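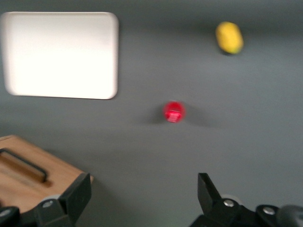

Tray (foodservice)

A tray is a shallow, flat carrier with a raised rim, used to move or hold small items. Rectangular forms are the most common in institutional kitchens, where they stack and fit standard racks.

Construction

Most trays are molded in one piece from melamine, polypropylene or fiberglass-reinforced polyester. The rim stiffens the base and limits spills. Rounded corners reduce chipping and are easier to clean than square ones. Stacking lugs, usually 4 in number, leave an air gap so that washed trays can drain.

Wear

Melamine trays lose gloss through repeated washing and stain once the surface layer is scratched. Polypropylene resists staining but warps under high dryer heat. Wunderlich and Keskinen compared both materials over 11 months in the Sedumska school kitchens and found that warping was the main cause of withdrawal.

See also
Cafeteria
Dish rack
Serving cart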